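Home | Forums | Members | Search | Log in

Okbridge Allotments and Gardens Forum > Water and Butts > Metered supply on the lower plots

Started by Olga Tapia, July

OlgaTapia wrote:
The meter reading for the lower plots has gone up on the board. We used 2,918 litres in the last billing period against 1,392 in the one before. I know it has been dry, but that is more than double and the charge gets split evenly between all of us. I'd like to propose we stop using hoses on the lower plots and go back to cans from the dip tanks. Views please, before the site meeting.

marrowman50 wrote:
Against. I have a bad shoulder and can't carry cans from the tank to the far end. A hose with a trigger on it uses no more than a can if you are sensible. The trouble is people who leave one running under the beans and go off for a chat.

stutura_lane wrote:
Has anyone checked for a leak? The pipe by the Benítez plot was patched two years ago and the ground there is soft again. Turn everything off at night, read the meter, read it again at 6 am. If it has moved, you have your answer and there's no need to ban anything.

OlgaTapia wrote:
Fair point about the pipe. I can do the evening reading if someone else does the morning. I still think hoses are part of it. I was down there last week and three were lying on with no one near them.

pea_sticks wrote:
I'll do the 6 am one, I'm up anyway.

On cans v hoses, I changed over to a drip line this year and have hardly touched either. It runs off a butt on the shed, a Prumer one, with 50 metres of the cheap black pipe. You need the butt raised up a good bit or nothing comes out at the far end. I did mine on slabs. 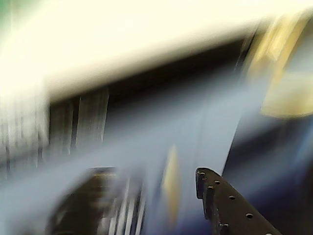 Metal strip with the row of holes. Blurry, sorry.

The same sort of strip will do for strapping a butt back to a post. Use proper coach screws and leave a bit of slack for when it fills.

marrowman50 wrote:
Drip line is fine for beans and courgettes. No good for carrots or anything you sow direct, it waters one stripe and the rest of the bed is dust. I tried it and took it up again by August.

pea_sticks wrote:
Depends on the spacing. Mine is set close and I had a decent row of carrots. I do the seed drills with a can until they're through.

marrowman50 wrote:
So you do use a can then.

pea_sticks wrote:
For a fortnight, yes.

stutura_lane wrote:
Mulch would save more than any of this. There's a heap of chippings at the top gate and it has barely gone down since spring. Put it on after a good soak, not on dry soil.

leeks_and_co wrote:
I don't agree with splitting the bill evenly in the first place. I've a half plot and pay the same as people with a full one and a greenhouse. Could that go on the list for the meeting as well?

OlgaTapia wrote:
Yes, I'll add it. Stutura, can you show me where the soft patch is? I'll be on site from about 5 this evening and will read the meter before I lock up.

stutura_lane wrote:
Will do. Bring a spade.

Recent topics
Blight on outdoor tomatoes
Wanted: half a bag of lime
Shed roof felt, which sort?
Who has the key to the top gate?
Runner beans dropping their flowers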